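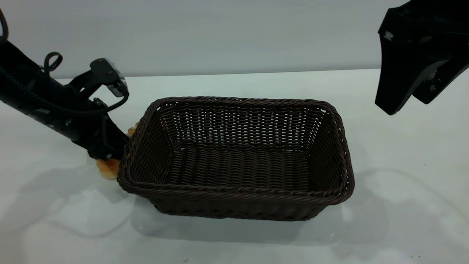 The brown basket on the white table.

2020-08-02

I studied two hours this morning before the heat came. My subject is still the Portuguese verbs, and still I mix the two past forms. Encarnación Ibarra says I should stop making tables and start to read, so I took the short novel she lent me and finished 18 pages. I looked up 51 words. I wrote them all in the green notebook, but I think I will remember maybe the ones about food.

In the afternoon Marcelino called from Wirine. He has found a room there with a window to the river, and he pays less than he did in Nellik. We spoke for a long time about his mother, who is better now and walks to the market again. I was glad to hear it. 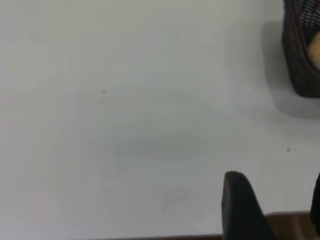 White table, with a dark basket in the corner.

For dinner I made lentils with too much cumin. Nesma wants to visit in September and I must answer her tomorrow. Also I must buy stamps, and return the book before Encarnación asks for it a second time.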